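机器人系统失效分析 讲义
第七讲 衣架、收纳箱和一份写得太顺的故障报告
主讲：Teresa Salgado　助教：Emiko Ishida
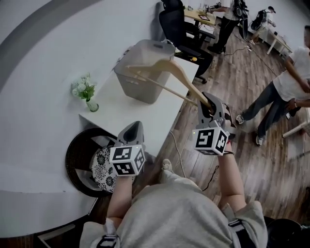

一、任务与数据

Gokach项目要做的事很普通：双臂机器人把衣架从桌面拿起来，放进开口的塑料收纳箱。训练数据由人戴着设备、手持两只夹爪录制，每只夹爪机身上装一个白色方块，方块各面贴黑白方形标记，后处理时靠标记解算夹爪的位姿。照片里是放箱之前的动作，右手夹爪夹着木衣架的一端，左手夹爪空着，张开。

请先记住“夹着一端”。后面算误差时要用。

项目一共留下361条录制。模型训练完以后装到Jellham的Azar工作站上，由集成商Cikley负责调试。前面若干次演示都过了，随后出事。

二、事故经过（按日志整理，不按报告整理）

两份材料的顺序不一样，本讲以控制器日志为准。

1. 右臂夹住衣架，向箱子上方移动，路径正常。
2. 下降阶段开始，衣架远端碰到箱壁上沿。腕部力信号上升，没有达到保护停止的阈值。
3. 策略继续输出向下的目标。箱子在桌面上滑动，衣架横杆卡住箱沿。
4. 力信号越过阈值，保护停止触发。
5. 操作员按下复位。日志里没有任何“已清除障碍”的确认记录。
6. 恢复运行后，右臂接着执行停止前缓存的动作片段，衣架弹出，落在围栏内侧。

同类的碰撞在日志里共有4次，前几次都在第3步以后自行滑脱，没有触发停止，所以也没人上报。没有人受伤。报告据此把事件定级为“轻微”。定级看的是后果，衣架弹向哪一边却没有任何措施在管，这样定级我不接受，课上可以争论。

三、报告怎么说

Konrad Sadowski执笔的报告标注日期为8月4日（星期四），结论只有一段，抄录如下：

“经复查，训练数据中存在标记遮挡导致的位姿跳变。由于超过半数的录制受到影响，策略学到了错误的下降位置。建议更换标记方块并重新采集数据。停止功能工作正常。”

读起来很通顺。采购部门喜欢这种结论，因为它指向一个可以下单购买的零件。我们逐句看。

四、“超过半数”从哪里来

报告附录写明，复查人看了7条录制，其中4条有跳变。四除以七，确实超过半数。

问题有两个。

第一，这几条怎么挑出来的。附录写的是“选取有代表性的录制”，没有给出选取规则。Emiko Ishida去问过，得到的答复是操作员凭印象指认了几条“感觉不太对的”。从可疑样本里找出可疑样本，得到的比例对总体没有意义。

第二，即使只问样本能保证什么，范围也宽得没法用。在全部录制中，已确认有跳变的占比至少是4/361，略高于百分之一。已确认没有跳变的只有3条，所以上限是358/361，超过百分之九十九。报告在这两个数之间取了一个让自己舒服的位置。

练习用的提醒：不要在这里套二项分布的置信区间。置信区间要求随机抽样，这里没有随机抽样。算出来的区间看上去很专业，内容是空的。

五、跳变能不能解释碰撞

假定跳变真的很普遍，也还要问它会造成什么样的错误。

标记解算的常见失效有几种，表现各不相同：

（a）遮挡或出画。所有面都看不清时没有解，轨迹出现缺口，后处理往往用插值补上。表现是某一段过于平滑。

（b）平面位姿歧义。只看见一个面，而且视角接近正对时，单个平面标记可能有两个重投影误差相近的解，姿态在两者之间翻转。表现是帧间突变，位置变化小，角度变化大。

（c）标记编号与安装面对应错误，或左右两只夹爪的配置互换。表现是成段的系统错误，帧间未必有突变。

（d）方块到夹爪指尖的外参不准。表现是全程一致的偏差，曲线非常干净，肉眼看不出毛病。

（e）时间戳偏移。静止时没有误差，速度越快误差越大。

报告所说的“位姿跳变”对应（b），也可能对应（a）插值边缘的残留。两者都是零散的，方向不固定。事故日志里四次碰撞的偏移方向却一致，都是衣架远端偏低、偏向箱子的同一侧。零散误差如果要在训练后表现成稳定的单侧偏差，需要额外的条件，例如跳变总在同一姿态下出现，并且总选中同一个错误解。这个条件有可能成立，报告没有检验。

按表现来排，我会先查（d），再查（c），然后才轮到（b）。这只是排查顺序，还算不上结论。

六、杠杆：一端夹持的代价

设夹爪姿态的角误差为θ（弧度），从指尖到衣架远端的距离为L。小角度下，远端位置误差为

e ≈ L·θ

指尖自身的位置误差可以很小，甚至检验时完全合格。Cikley的验收方法是让指尖去碰一根校准针，碰到即通过。这个检验对位置敏感，对绕指尖的转动几乎不敏感。夹爪绕指尖转过一个小角度，指尖仍在针上，衣架远端已经偏出去了。

换一个短小的物体，同样的θ不会造成任何看得见的后果。前面的演示之所以“都过了”，翻记录可以看到，当时用的多是短物件。验收用短物件，交付用长物件，这件事在报告里一个字也没有。

还要加上夹持处的滑转。衣架被夹住一端，重力对夹持点有力矩，木头表面在夹爪里会不会慢慢转下去，取决于夹持力和摩擦。人手持夹爪操作时能看见远端下垂，随手就抬一抬腕子，录制下来的是补偿后的动作。策略可能学到这个补偿，也可能只学到了平均值。日志中没有夹持处的转角测量，所以滑转这一项既不能认定，也不能排除。

七、关于指示灯

这一节写得长一点，因为每年都有同学在作业里栽在这里。

照片中右侧方块的小灯是绿色，左侧方块的小灯是橙色。报告初稿有一句“操作员确认指示灯正常”，定稿时删去了，没有说明理由。我问过几个人橙色代表什么，Emiko Ishida查了项目文档，文档里没有颜色定义。三位被问到的人给出了三种解释，每一种听起来都合理。

从一张照片能得出的只有：那一刻两盏灯颜色不同。得不出左侧有故障，得不出电量低，也得不出同步丢失。灯可能在闪，照片也看不出来。

正确的做法是在采集程序里把状态位逐帧写进数据文件，让事后查阅的人不需要猜颜色。Gokach的文件格式预留了这个字段，全部录制里该字段都是零。零表示“正常”还是“没写入”，文档同样没有说。遇到默认值恰好等于正常值的字段，一律按缺失处理。

八、“停止功能工作正常”

保护停止确实触发了。就这一个动作而言，句子没错。

但停止功能包含停下来以后的部分。请把事故经过的第5步和第6步再读一遍。操作员复位，手臂继续执行停止前缓存的动作。策略每次输出一小段未来动作，控制器排队执行；停止时队列没有清空，复位后队列里的目标仍然指向箱子里面，而衣架此时卡在箱沿上，带着弹性变形。

这里至少有三处缺陷，和标记方块没有任何关系：

停止后未清空动作队列。
复位与重新启动共用一个按钮，复位即运动。
力阈值按空载手臂设定，没有考虑夹着长物件顶住箱壁的情形，前几次碰撞因此全部漏过。

第二处尤其要紧。复位本身不应引起运动，重新启动应当由另一个有意的操作发出。这是机械安全里很老的要求，学过基础课的人都应该背得出。学习型策略的项目常常由做模型的人主导，他们对停止的理解来自仿真环境里的“reset”，按下去世界就恢复原状。真实工作站按下去，衣架还卡在那里。

九、反方意见

Anayeli Manríquez审读本讲时提出不同看法，照录，供讨论。

她认为我对报告过于苛刻。跳变是真实存在的，她自己用原始视频重算过其中一条，确实在单面可见时翻转。另外，外参偏差如果存在，同一套设备录的所有数据都应带有它，那么策略在短物件上也应有系统性的姿态偏差，只是后果不明显；可以去旧日志里量。她还指出，四次碰撞方向一致，也可能只是因为箱子每次都放在同一个位置，手臂每次从同一侧进入，样本没有变化，方向自然没有变化。

最后一条我认为有分量。第五节中“方向一致”的论据因此要打折扣。能区分两种解释的实验很便宜：把箱子转过来，再换一侧接近，看偏差跟着夹爪走还是跟着箱子走。截至本讲付印，没有人做过这个实验，包括我。

十、更换方块以后

Jellham在12月换了全部标记方块，并重新采集了一批数据。碰撞没有再报告过。报告的支持者以此为证。

同一次停机期间还发生了以下改动，记录在维护单上：

外参重新标定（换方块必然要做）。
力阈值下调。
衣架改为夹持中段。
采集人员换班，新一组由Setsuko Nakajima带领，动作明显更慢。

五项改动一起上，哪一项起了作用，无从得知。夹持中段直接缩短了L，仅此一项就足以把远端误差压下去。动作变慢则会掩盖（e）。至于“没有再报告过”，请回想第二节：前几次碰撞也没有报告过。

动作队列的问题，维护单上没有。复位按钮也没有。

十一、写故障报告时的要求

本课程作业按以下要求评分，缺一项扣一档。

事实与推断分段写。事实段里不出现“由于”“导致”。
抽查数据必须写明抽取规则、抽取人、总数。规则写“有代表性的”按没有规则处理。
每个候选原因写出它应当留下的痕迹，再写痕迹是否找到。没有找过，写“未查”，不要写“未发现”。
停止与恢复分开评价。
建议措施若有多项，写明实施顺序和每一步之后的复测方法。
引用照片时只写照片上看得见的内容，设备状态以日志为准。

十二、作业

题一。设验收只检查指尖位置。请设计一个能暴露绕指尖角误差的检验，所用器材限于一根直杆和一块固定的平板。说明你的方法对绕杆轴方向的转动是否敏感，如果不敏感，补上。

题二。给定全部录制的位姿序列，不看视频，写出分别检出（a）（b）（c）（e）的方法。说明为什么（d）不能用同样的思路检出。

题三。为动作队列写一份停止与恢复的状态转移表。至少包括：运行、保护停止、已复位待启动、人工退出障碍。标明每个状态下队列的内容和允许的运动。凡是从保护停止直接回到运行的转移，须给出理由，我目前没有见过站得住的理由。

题四。重写第三节引用的报告结论，篇幅不得超过原文的两倍。现有证据不足以得出单一原因，答案中如果出现单一原因，整题不给分。

讨论课由Emiko Ishida主持，请带上第二题的草稿。原始日志可向她索取，视频不外发。

勘误：上一版讲义第六节把L标成了衣架全长，应为指尖到远端的距离。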